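Give the Home Robot a Harder Job

Most arms built in garages and shared workshops end up stacking foam cubes. I think that's a waste of a good build. Cubes are light, square and forgiving, and an arm that handles them well has told you very little.

Our group at the Sandoval workshop spent $700 on parts and 30 evenings on wiring before the arm moved at all. The first thing we taught it was cubes, of course. By July it was boring everyone, including Enda Buckley, who wrote most of the control code.

So we switched to flowers and vases. A stem is thin, it rolls, and it lies at whatever angle it was dropped. Glass throws reflections that confuse cheap cameras – ours as much as any.

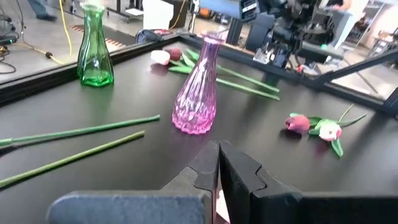

The flower table from the wrist camera, with a pink vase, a green one and tulips laid out.

We logged 332 tries in the first month. I won't pretend the numbers were good. But each miss pointed at something we could fix, like the finger shape or the light over the table. The cubes never did that.

People say a beginner should start easy. Fine, start easy for a week. Then pick something from your own kitchen that you'd be a little nervous to hand over, and buy a spare.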